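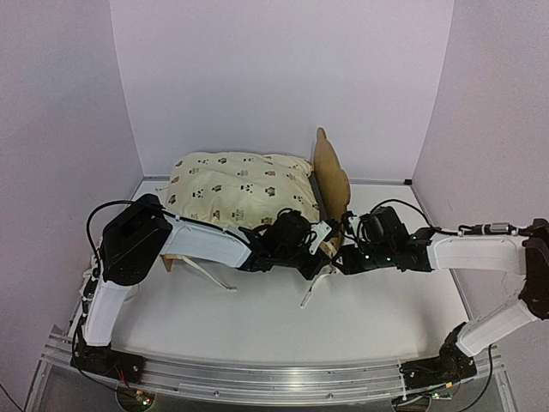 Pruvau adds printed cushions to its home range

Homeware label Pruvau is adding small printed pillows to its home range in November, its first new textile line since the spring blankets. The first design is cream, with a small brown and black pattern repeated across the fabric.

The pillows will be sold in 2 sizes. Both come with the filling already inside, and the cover can be taken off through an opening along one edge. Pruvau says the covers can be machine washed on a cool cycle and should be dried flat. The filling is sold separately as well, for customers who want to replace it after a few years of use.

The first batch is 600 pieces. Of those, 262 are set aside for shops and the rest will go to online orders. A second batch is planned for early next year, possibly in a darker base color, but the company has not settled on a print for it.

Sewing is being done at the Posteck workshop, which already makes the label's table runners and seat pads. Posteck moved to a larger building over the summer and now has a separate cutting room, so fabric no longer has to be sent out before it is sewn. Pruvau expects that to take nearly 2 weeks off the delivery time for repeat orders.

Tiêu, the design studio behind the print, has worked with the label once before, on a set of kitchen towels. The new pattern was drawn by hand and went through several rounds of changes - the early versions had larger motifs that did not line up well at the seams. The final version uses smaller ones, spaced evenly so the fabric can be cut with less waste.

Shops that carry the Jivance bedding line will get the pillows first. They are meant to go with the plain Jivance sheets and throws, though they will be priced and packed on their own. Online orders open at 9 in the morning on the first day of sale, with a limit of four pillows per customer until the first batch is gone.

Customers who bought the spring blankets will get an email with an early order link. Returns follow the usual rules for the home range: unused pillows can be sent back within 30 days in their original bag, and opened filling packs cannot be returned.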